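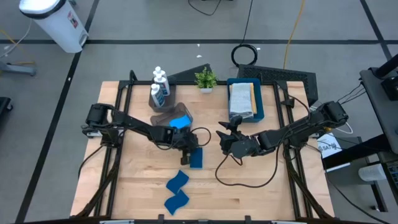 Dark blue cloth on a timber workbench.

Home About News Media Contact

MEDIA RELEASE
6th August

Zanico to refit 14 community laundries

Zanico has begun a program to refit 14 community laundries across the Stakar district. Work at the first three sites was finished in July, and the Fjeld Street laundry has reopened to the public.

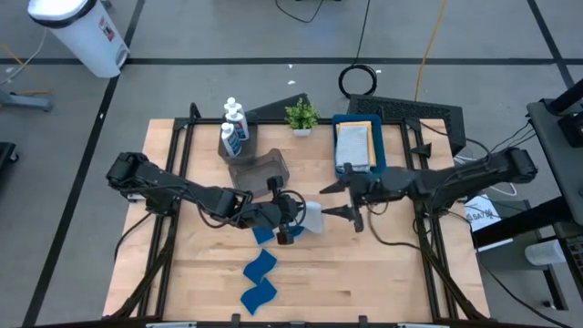

Each laundry will also take part in a textile reuse scheme run with Viditz. Worn towels and linen will be cut down and offered free to households as cleaning cloths. Dark blue cloth is for floors and benches, and small white cloths are kept for glass and dishes. In its trial period the scheme served 466 households.

Residents may collect one bundle per visit during opening hours.
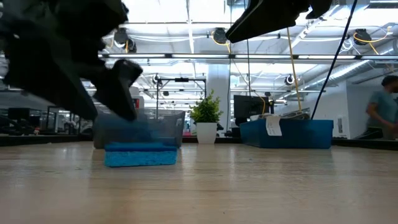

Larger orders from schools and clubs should be lodged in writing with the Zanico office. The program has a budget for 808 bundles in its first year.

Media enquiries: Zanico Communications, Stakar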